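Ticket: Replayed success labels disagree with operator labels on toy kitchen task
Project: Stodmont
Component: relabelling / success classifier
Status: Resolved, one item carried over
Opened by: Gunhild Thorlacius
Assigned to: Kwesi Fiadzo

Summary
The success classifier agrees with the operator on 86 per cent of episodes in the toy kitchen set when it is run live. When the same episodes are replayed from disk through the same checkpoint, agreement drops well below that. The weights are the same in both cases and the hash matches. The set holds 831 episodes. Most of the disagreement is in the carrot tasks. The drawer tasks look normal.

Steps to reproduce
Check out the September branch of the relabelling code.
Run the replay script over the kitchen set with default settings.
Compare the replay column with the live column in the output table.

Expected: identical labels apart from rounding.
Actual: replay marks many carrot episodes as failed when both the operator and the live classifier marked them as successful. 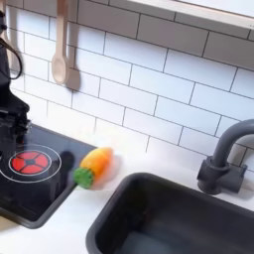 Kwesi Fiadzo

Picked this up on Thursday. First guess was image compression, because replay reads stored frames and the live path gets them straight from the driver. I re-ran a subset from the uncompressed archive and the labels did not change, so compression is ruled out.

Second guess was the crop. The classifier takes a square crop and the two paths had separate code for it. I dumped both crops for the same timestamp and subtracted them. No difference. The duplicate crop code should still be merged at some point, but it is harmless.

Third guess was frame selection. The label is meant to be taken from the final frame after the gripper has opened and the arm has backed off. Live, the classifier is triggered by the gripper state. Replay has no trigger, so it works out the moment from the logged timestamps. If those are off, replay scores a frame in which the arm is still moving and may be covering part of the hob. That would fit the carrot tasks, where the arm works low over the worktop, and would leave the drawer tasks mostly alone.

Gunhild Thorlacius

Can you check whether the offset is constant? If it is, we shift the index and close this. The paper draft uses replay labels in the main results table, so I need to know whether the table is wrong or only noisy.

Kwesi Fiadzo

It is not constant. For most episodes the camera and arm clocks agree to within 20 ms. In the bad ones the gap starts small and grows, reaching more than 600 ms by the end. All the bad ones were recorded after the clock sync service on the camera machine had stopped. The service log shows it exiting without an error and never restarting. 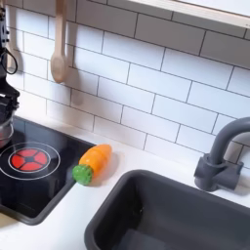 Kwesi Fiadzo

Clock drift explains the timing, but it does not explain why the classifier calls failure with such high confidence on the frames it is wrongly given. I went through the low-agreement episodes by hand, and the final-frame rule relies on a clear view of the target area, which we do not always have. With the gripper hanging at the left and only a sliver of the silver pot showing below it, the classifier has very little to go on for anything inside the pot. The carrot lying on the worktop next to the hob is easy to see, so a "not in pot" label gets scored confidently, while "in pot" depends on what can be seen of the pot itself. The two labels are therefore not equally robust to a badly timed frame, and the error leans towards false failures.

Lesego Rampersad

Agree with the above. I would not fix it by training on more cluttered frames until the timing is sorted, otherwise we are teaching the classifier to cover for a logging fault. Suggest we add an abstain output and send those episodes to a person.

Fix applied
Clock sync service restarted and set to restart on exit.
Recorder now refuses to start an episode if the clocks disagree by more than the limit in the config.
Replay reads the gripper state from the log and aligns frames by matching gripper motion in the video, ignoring the camera clock.
Affected episodes relabelled with the new alignment.

Result
Replay and live labels now match on every episode that has a usable gripper log. The main results table has been regenerated from the new labels. Gunhild has the old version for comparison.

Carried over
Abstain output for the classifier, assigned to Lesego.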